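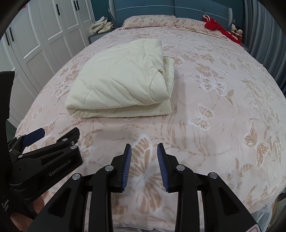

Reading Project Report: Three Ways to Tell the Selkie Story
Fredy Huanca
Independent Reading Unit, Final Write-Up

Okay, so my topic is selkies. If you haven't run into them, they're seals in the old Scottish and Irish stories who can take off their skins and walk around as people. Usually a man finds the skin, hides it, and the seal woman has to marry him, and years later she finds it and goes back to the sea. That's pretty much the whole tale. I picked it because my grandmother used to tell me a version with a river in it (she grew up nowhere near an ocean) and I wanted to see what other people had done with the same bones.

The assignment was to read at least two books that share a source and compare them. I read 3, plus the old tale itself in a library collection that smelled like a basement. My books were The Salt Drawer by Bosen, Trellow, which is a novel in verse with no author on the cover except the initials K.D., and Nine Tides Out by Stevens. I started in October and finished the last one in a single weekend, which I don't recommend if you also have chemistry.

How I did it

I kept a notebook with a page for each book and wrote down three things as I went: who tells the story, where the skin is hidden, and what happens to the kids. There are almost always kids! In the old tale they get maybe two sentences, and that bugged me from the start, so it ended up being the thing I tracked hardest.

The Salt Drawer

This was the first one I read and the closest to the original. It's about 240 pages and the skin doesn't even get found until the last thirty or so. The wife, Maren, knows it's somewhere in the house the whole time. She cleans, she cooks, she opens cupboards. I thought I'd be bored and I wasn't, because every time she opened a door I held my breath. The husband isn't a monster either, he's kind of sweet, and that made me madder at him. My one complaint is the neighbor, who shows up every few chapters to say something wise about the weather. I started skipping her.

Trellow

I had a hard time with this one. The first forty pages are all sea and no people and I almost traded it for something else. Then the daughter starts talking. She's ten and she is the one who finds the skin, and she has to decide whether to tell her mom, knowing what will happen if she does. I read that part twice on the bus and missed my stop (sorry, Mr. Dumora, that's why I was late). She does tell. The poem where she carries it down the stairs is only eleven lines long and it's my favorite page in any of the books.

I'm still not sure what the last section means. There's a storm, and then somebody is singing, and it could be the mother or it could be the daughter grown up. My reading partner says it's obviously the mother. I went back and forth and I've landed on the daughter, mostly because the song uses the word "stairs" and a seal wouldn't have much to do with stairs.

Nine Tides Out

Stevens sets hers on a space freighter, which I was ready to hate. The skin is a pressure suit, the sea is, well, space, and the husband is the captain. It's the longest and the fastest, and there's a chase through the cargo decks that has nothing to do with selkies and is so much fun. Where it lost me was the ending. She takes the suit, she leaves, and then she comes back in the epilogue and everybody makes up. It felt like somebody got nervous about a sad ending. The whole point of the story, to me, is that she goes.

What I noticed

The hiding place changes how you feel about the husband. In the old tale it's up in the rafters, where she can't reach. In The Salt Drawer it's right in the kitchen, under the tablecloths she uses every Sunday, and that is so much worse. In Nine Tides Out it's in a locked bay with a code, and since he's the captain he locks everything, so you don't take it as personally.

The kids matter more the newer the telling gets, at least in what I read. I can't say that's true of all selkie books. I'd need to read a lot more of them, and the library list Mr. Dumora gave me has some 900 titles on it if you count every retelling of every kind.

If I did it over I'd read Trellow last. Everything after it felt a little loud. I'd also write my notes the same night, because my page for Nine Tides Out just says "CARGO DECK!!" and a drawing of a seal in a helmet.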